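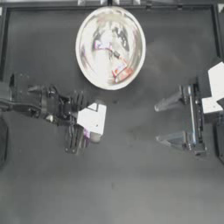 Ustdale Snack Swap – Minutes, 2024-08-28

Home | Minutes | Swap Dates | Join

I'm on minutes again, so forgive the spelling! We met in the back room at Keogh and there were 16 of us, which meant borrowing chairs from the front.

Minutes from last time: agreed. I'd put the wrong start time in them and I've fixed it.

Money: we have $500 in the account after the summer table. We voted to spend $50 of it on paper bags and labels (one against, on the labels).

Bindau trip: long chat about this one. Their swap group wants to host us in March, and most of us are keen – the bakery over there alone is worth the drive. I'm to write back and say yes, and ask about parking.

Relasden hall: still no word on the winter booking. I'll call again.

Swap rules: stays at 3 items each, sealed, and please write on anything with nuts in it. Homemade fudge is still a no (sorry, I voted for it too).

Any other business: somebody left a green umbrella. I have it.

4 comments | Share

Back to top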